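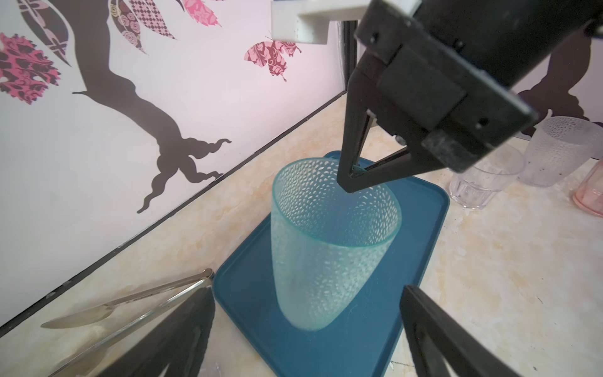
10/06/2021

コップの話を書きます。

引っ越してきてから、台所のカウンターの上がずっと片付きませんでした。原因はだいたいコップです。飲んだら置く、また別のを出す、置く。夕方になると、誰がいつ使ったのか分からないコップがあちこちに立っています。洗うのは苦になりませんが、まだ使うのか、もう洗っていいのかをいちいち聞いて回るのが面倒でした。

それで、トレーを一枚置くことにしました。紺色の四角いトレーで、角が丸く、縁が少し立ち上がっています。使っている途中のコップはこの上、洗っていいものは流しの中。決めたのはこれだけです。

トレーは駅の向こうのPenleyという雑貨屋で買いました。995円でした。最初はもっと小さいのを買うつもりで、売り場で手に持ってみたらコップ二つで一杯になりそうだったのでやめました。かといって一番大きいのはカウンターの奥行きに対して余裕がなく、まな板を出すたびに動かすことになります。中くらいのにしました。店では紺と灰色と白があって、白は水あかが目立たないかなと迷いましたが、うちのカウンターはクリーム色と薄い茶色と薄いオレンジが混ざった大理石のような模様なので、白を置くとどこに縁があるのか分かりにくいと思います。紺にしたら境目がはっきりして、コップを置くときに目が迷いません。

このカウンターの模様は入居したときからのもので、正直なところ好みではありませんでした。もっと無地に近いものがよかったです。ただ、住んでみるとパンくずもコーヒーの小さなしみも目立たない。目立たないので拭き忘れる。手で触って、あ、ざらざらしている、と気づきます。最近は朝と夜に一回ずつ、見た目に関係なく拭くことにしました。

青緑のコップは、Caldeiraの食器市で買ったものです。九月の、まだ暑い日でした。半透明で、側面に小さな楕円のつぶつぶが浮き出ています。口のほうが広くて底に向かって細くなる、よくある形です。口の縁にはつぶつぶがなく、つるっとしています。値段は300円。一つだけ残っていました。

このつぶつぶがよくて、手がすべりません。洗剤のついた手で持っても指が引っかかってくれます。光が当たるところは白い点になって見えます。下のほうはすりガラスのように白っぽく見えるので、麦茶を入れたときの色は上と下で少し違います。水を入れたときのほうがきれいだと私は思っています。

面倒なところもあります。つぶつぶの間に茶渋のようなものが残ることがあって、スポンジでさっと洗っただけだと取れません。月に一度くらい、ぬるま湯に重曹をとかしてしばらくつけておき、やわらかい歯ブラシでくるくるこすります。メラミンのスポンジは使いません。前に別のコップの表面をくもらせたことがあるからです。

容量が気になったので量ってみました。縁ぎりぎりまで水を入れて、キッチンスケールで491グラム。コップ自体の重さを引いていないので、コップ込みの数字です。あとでコップだけ量ったら142グラムでした。引き算すれば水の分が出ます。思ったより入るコップでした。ふだんは半分くらいしか注がないので、たくさん入ることに今まで気づいていませんでした。

ほかによく使うのは、透明のガラスのタンブラーです。面取りがしてあって、底のまわりに縦の筋が入っています。これはDruvellのもので、前の家から持ってきました。もとは六個あったのですが、引っ越しのときに一個、その後に流しで一個割りました。残りを大事に使っています。氷を入れるならこちらです。見た目が涼しいし、カランという音もします。青緑のほうは朝の水と薬用、タンブラーは昼と夜、という感じで何となく分かれています。

トレーの横には、よくナイフなどが出しっぱなしになっています。パンにバターを塗るのに使って、もう一枚食べるかもしれないと思って置いておく。そうすると次の人がまた別のを出すので、銀色のものが二本並びます。トレーの上に置けばいいのですが、コップ用と決めたせいか、みんな律儀にトレーの外に置きます。カトラリー用にもう一枚小さいトレーを足すか、考えているところです。増やすと今度は調理の場所がせまくなります。

コップの置き場所についても少し。

以前は食器棚の二段目に、口を下にして並べていました。ほこりが入らないようにと思ってそうしていたのですが、乾ききらないうちに伏せると中がこもってにおいます。今は洗ったら水切りかごでしっかり乾かし、それから棚に口を上にしてしまっています。毎日使うものはほこりをかぶる暇がありません。お客さん用のものだけ伏せています。

それと、重ねないことにしました。青緑のコップは口が広いので、同じ形のものがあれば重ねられると思いますが、一つしかありません。タンブラーのほうは試しに重ねたら抜けなくなりました。外側をぬるま湯につけ、内側に冷たい水を入れて、しばらく待ってからそっとひねったら取れました。うまくいったからよかったものの、割れてもおかしくなかったので、もうやりません。

棚の一段に入る数も見直しました。使っていないマグが奥に何個もあって、手前のものを出すたびにぶつかっていました。景品でもらったもの、取っ手が細くて持ちにくいもの、内側に線のようなひびが入っているもの。ひびのあるものは捨てました。持ちにくいマグは一つだけ残してペン立てにして、あとはPriltettiの引き取り箱に出しました。箱は入口を入って左にあって、きれいに洗ってあれば受け取ってもらえます。新聞紙に包んで持っていったら、包みは外して入れてくださいと貼り紙がありました。その場で全部むいて、新聞紙は持ち帰りました。これから持っていく人は、袋を一つ余分に持っていくといいです。

棚は手前に一列分あきました。あいたところには何も入れていません。

トレーの手入れは簡単です。夜、最後の人がコップを下げたら、トレーも一緒に流しで洗って、縁のところに立てかけて乾かします。縁が立ち上がっているので水がこぼれてもカウンターに流れないのは助かりますが、そのぶん角に水がたまります。ふきんで角だけ一回押さえておくと、次の朝に輪のような跡が残りません。私はこれをよく忘れます。紺色は水の跡が乾くと白く出るので、忘れたことがすぐ分かります。白いトレーの水あかを心配して紺にしたのに、跡については紺のほうが目につくようです。

布を敷くことも試しました。コップの下に薄いふきんを一枚敷くと、置いたときの音がしなくなります。ただ、一日でしめっぽくなって、取り替えるのを忘れるとにおいます。三日でやめました。コルクの敷物も家にありますが、あれは鍋用なので大きすぎます。

使い始めてから、まだ使うのか聞いて回ることはほとんどなくなりました。それでもカウンターの奥にコップがいくつか立っていることはあります。トレーの右側の、ちょうど手が届くあたりです。水を飲みに来て、立ったまま飲んで、そのまま置くのに都合がいい場所なのだと思います。置く人の気持ちは分かるので、あまり言わないようにしています。トレーのほうを少し右に寄せてみようかと思いましたが、そうすると今度は炊飯器の湯気が当たりそうで、まだ動かしていません。

青緑のコップは、できればもう一つほしいです。同じ市が今年あるのかどうか、Caldeiraの掲示板にはまだ出ていませんでした。あれば早めの時間に行って、色違いがあるかも見てきます。

次は引き出しの中のカトラリーのことを書く予定です。仕切りの幅が合わなくて、スプーンが斜めに入っています。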